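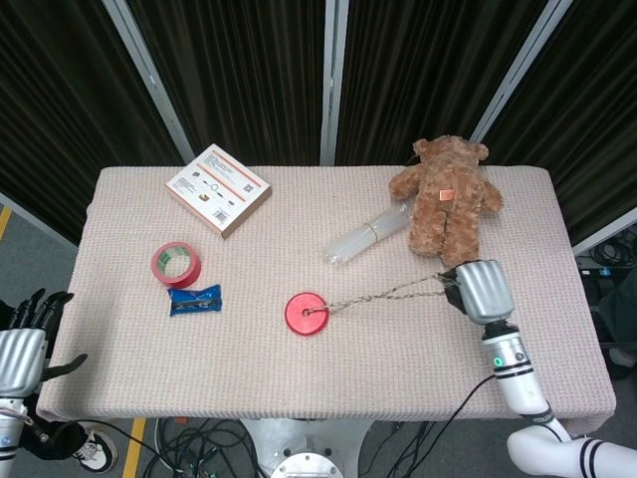
Thierry Boyer asked whether a student who has never written a line of code would be out of place in the Marchal Robotics Club, and whether the club would tell him so plainly if that were the case. The club receives some form of this question every term. The answer is that no programming experience is required, and a good number of current members joined without any. The remaining questions on this page are those most often received by the club office from students and families.

General

What is the Marchal Robotics Club?

The club is a student program of Marchal College, Dillport campus. Members learn to operate and program a two-armed robot and work in teams on handling tasks with everyday objects. The club also prepares the college's entry for the Rellivby Challenge, an inter-school competition held each October in Zorkbridge.

Who may join?

Membership is open to any student enrolled at the college in Year 10 or above. Students at other schools may apply as associate members if their own school has no robotics program. Associate members attend sessions on the same terms but may not compete for the college.

When and where does the club meet?

Sessions are held in Room 524 during term, after the last class of the day. Each session runs for two hours. Students may leave early if they have transport to catch, provided they sign out with the supervising teacher.

What does membership cost?

The fee is $15 per term. It covers consumables and the printed handbook. Families who would find the fee difficult should write to the club office. Such requests are confidential and no supporting documents are needed.

The work

What do members do in a typical session?

Teams of three or four take turns at the robot. One member operates the arms, one keeps the log and one stands by the stop button. Where there is a fourth member, that person sets out the objects. Teams waiting for a turn plan their next task or review their earlier logs at the desks.

What kinds of objects are used?

The club uses ordinary items: a teddy bear, a roll of tape, a flat cardboard box, a wrapped snack bar, a chain. They vary a good deal in shape, weight and stiffness. A thin chain must be pinched by the fingertips, and its free length moves in ways that a box does not. New members are usually surprised by how long it takes to become competent with it.

May members bring objects from home?

Yes, with the approval of the supervising teacher. Glass, liquids, batteries, sharp items and anything of personal value are not accepted. Objects should be labelled with the owner's name and collected by the end of term. Uncollected objects join the club's own supply.

Why is the table covered with a cloth?

The cloth stops small parts from sliding and protects both the tabletop and the fingers of the robot. Teams are asked to smooth it out before each trial. Please do not tape it down.

Will my child learn to program?

Yes, if he or she wishes to. Members begin by operating the arms and keeping logs. Programming is introduced in the second term, starting with short movements that are tested at low speed. Members who prefer mechanical work or documentation may continue with that.

Safety

What safety rules apply?

No member may reach across the table while the arms are powered. Closed shoes must be worn and long hair must be tied back. Lanyards and loose jewellery must be removed before entering the marked floor area. Cables on the floor are to be stepped over and never moved by students. A member who breaks these rules will be asked to sit out the rest of the session.

Is a teacher always present?

Yes. The robot is not powered on without a supervising teacher in the room. The key is kept at the club office.

What happens if something is damaged?

Members should press stop, leave everything where it is and tell the teacher. Families are not charged for accidental damage. The team concerned writes a short entry in the log so that other teams know what occurred.

The Rellivby Challenge

How is the team chosen?

Any full member who has attended at least 10 sessions may apply. Selection is made on attendance, the quality of logs and a short practical trial. Year level is not considered.

Is there a prize?

The winning school receives $2000 toward equipment. There are no individual cash prizes.

Who pays for travel to Zorkbridge?

The college pays for the bus and for lunch. Families are welcome to attend but must arrange their own travel.

Applying

How do I apply?

Application forms are available from the club office and must be signed by a parent or guardian. Forms for the coming term close on Sunday, May 23, 2021. Late forms are placed on a waiting list and considered in the order received.

May I visit before applying?

Yes. Visitors may watch one session from the desks. Please let the office know beforehand, and wear closed shoes.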